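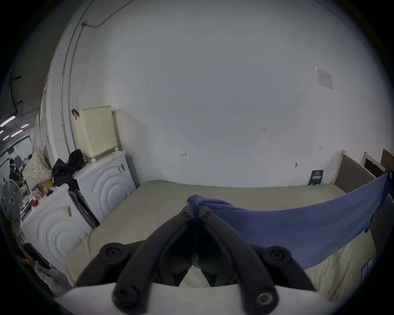
Hand-held gripper, blue cloth pinched at the corner.

Ticket 572: Right finger closes later than left, cloth slips out
Opened by: Paraskevi Balaskas
Category: Gripper / mechanics
Status: Solved, one question still open

Description of the problem

I am building a two-finger gripper at home, the hand-held version, after the Gavalas plans. Both fingers are black printed parts on the white base plate. The servo is from Hosen, the small one, and the control board is Jekov, second revision. Firmware is the one which was on the board when I bought it.

With hard objects I have no complaint. With cloth the fingers close, the corner is held for a short time, and then it slides out on the right side. When I close the gripper slowly and look from the top, the left finger arrives at the middle first and the right one comes after it. The delay is small but I can see it with my eyes.

My test is always the same. I lay a towel on the mattress, take one corner, lift it and pull it over the bed end. With a thick towel it mostly works. With a thin one it mostly fails.

What I tried before opening the ticket

Calibrated the servo again with the Jekov tool. Closed position was 653 before and 653 after, so nothing has changed there.

Tightened all screws on the base plate. No difference.

Put a strip of rubber on the inside of both fingertips. It was better for one evening, then the rubber moved and I removed it.

Changed the closing speed from 92 to half of it. The slip comes later, but it comes.

Reply from Soletti support, Monday, 10:40

Thank you for the clear report. Please do not change more values in the calibration tool for now. If one finger arrives late at every speed, the cause is usually in the linkage. Could you do the following with the power off:

Hold the base plate and move each finger by hand, one after the other. Tell us if one of them has free play.
Look at the threaded inserts in the round fittings at the bottom of the fingers. Are both inserts at the same height?
Tell us which filament you have used for the fingers.

Answer from Paraskevi, Monday, 19:15

I did the checks in your order.

Left finger has no free play. Right finger has free play, I would say one millimeter at the tip.

For the inserts, I took out the screws and compared. The right insert was sitting too high and not straight. I think I pushed it in with the iron not hot enough. The left one was good.

Filament is PETG, from the same roll for both fingers.

Reply from Soletti support, 20:05

The insert is very likely your problem. When it is not straight, the screw pulls the finger to one side and the joint cannot be tight. Warm the insert again, press it flat with a piece of metal and let it become cold before you put the screw back. If the hole has become too wide, print the finger again. Gluing the insert is possible but we do not recommend it for this joint.

Answer from Paraskevi, two days later

I warmed the insert and pressed it flat with the back of a steel ruler. The first time it went too deep, so I had to print a new right finger after all. With the new one the insert is straight and I have no free play anymore.

Both fingers now meet in the middle at the same time. I repeated the towel test with the thick and the thin towel, and the corner stayed in the fingers until I opened them. I put the closing speed back to 92.

One question is left. The cycle counter on the board shows 3,021, but the board was new in November and I have not closed the gripper so many times. Does the counter also count the movements in calibration? It does not disturb me, I only want to know when I must change the servo.

Reply from Soletti support

Good to hear. We believe that calibration movements are counted too, but we want to check this with the firmware of your revision. We keep the ticket open for this point only. Please write down the counter before and after your next calibration and send us both numbers.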